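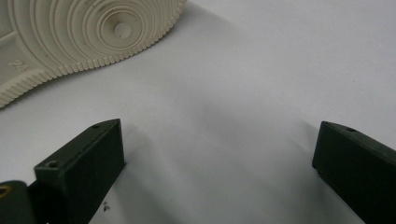

Brulus Compostable Cold Cup Lids, Flat, Case of 500

Flat lids for cold drinks, made from molded sugarcane fiber. They fit all Brulus cold cups with a 90 mm rim, from the small juice size up to the large iced coffee size. They do not fit the 80 mm hot cups. For those, order the Brulus sip lid, listed separately under Hot Drinks.

The lid has a fold-back tab for drinking without a straw. The tab tucks into a slot and stays open. There is no plastic lining or coating, and the fiber is not bleached, so the color varies a little between cases.

Specifications
Material: sugarcane fiber
Rim size: 90 mm
Color: natural tan
Pack: 500 per case, in sleeves
Maximum drink temperature: 80°F
Microwave: no
Freezer: no

Disposal
Put used lids in with food scraps if your hauler takes fiber packaging. Check first — some composting sites accept food only. In a commercial facility the lids break down in 11 weeks. A backyard pile takes longer and depends on heat and moisture. Tearing them up helps. Do not put them in paper recycling once they have been used.

Storage
Keep cases off the floor and away from dish machines. Fiber lids take up moisture from the air and the fit gets loose. Close the sleeve again after opening.

Ordering
Cases ship from our Kovthorpe warehouse. Customers on the Skorivthorpe route can add lids to their regular delivery at no extra charge. Orders in by 11 a.m. leave the same day. Sample sleeves are available to food service accounts on request.

Unopened cases can be returned. Opened sleeves cannot, so please measure your cups before ordering — the 80 mm and 90 mm sizes look alike on the shelf.

Also from Sastry Supply: Brulus cold cups, fiber bowls, paper straws, wooden stirrers.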